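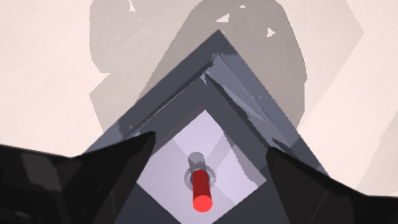
I got to Prullport Middle School a little before 8 in the morning, which I thought was early. Sutrisno Sinaga had already been there long enough to finish one cup of tea and start another. He runs the school's breakfast reading club, and he'd told me on the phone that if I wanted to talk to him I'd better come before the first bell, "and bring a book, because you'll be sitting there like everybody else."

So I brought a book. (A mystery. I got through two chapters and still have no idea who did it.)

The club meets in the old music room, next to the cafeteria. Kids pick up a bagel or some oatmeal, find a chair or a patch of carpet, and read until it's time for homeroom. I kept waiting for somebody to hand out a worksheet. "No worksheets," Sutrisno told me when I asked. "I teach science. I hand out worksheets all day long. They can have this part without one."

He started it four years ago, when he was new at the school and had bus duty every morning. The Iltthorpe bus got in way ahead of the others, and those kids stood in the hallway with nothing to do. "They were bored, I was bored, and it was January," he said. "I asked if I could open up a room. That was the whole plan, I swear. I had a box of my own paperbacks and a toaster I wasn't supposed to have."

The first winter he had 12 regulars, nearly all of them off that one bus. These days he has 90 on his sign-in list, though they don't all come on the same morning, thank goodness, or they'd be reading in the parking lot! The toaster is gone. The cafeteria staff took over the food in the second year and he says the bagels got a lot better right away.

I wanted to know about the books, because the shelves are packed and pretty random. There's a whole row of horse stories next to a repair manual for outboard motors. "The motor book is never on the shelf, you got lucky," he said. "I have three boys who fight over it." A lot of the collection came from Bullow, the used bookstore downtown, which was clearing out its back room and let the school have 400 books for the price of hauling them away. Sutrisno made five trips in his own car. He still hasn't sorted them all, and there's a stack under the piano that he asked me not to look at too closely.

What about kids who just don't like to read? He laughed at that one. "I was that kid. I didn't finish a book on my own until ninth grade. So I don't push. If somebody sits down and stares at the same page for twenty minutes, okay, it's a quiet place to stare at a page. Usually they get tired of that page."

A seventh grader at the next table, who had obviously been listening the whole time, leaned over to tell me that she came for the bagels first and was now on book six of a dragon series. Then she asked me to please keep it down. Fair enough.

We moved out to the hallway to finish. The next thing on his list is a family night in March, with parents and grandparents reading out loud in whatever language they like. He's been asking around for people and already has more names than time slots. He also wants to try a swap with the middle school in Karaki, where a friend of his teaches, so that the kids can mail books back and forth with notes tucked inside. "Real notes, on paper. They think that's hilarious. One of them asked me where you buy a stamp."

I asked if he ever gets to read his own book during the club. "Monday's chapter, I read four times," he said. "Somebody always needs a spoon." Then the bell rang, and he went back in to hold the door and remind a boy in a green hoodie that the outboard motor book had to stay in the room.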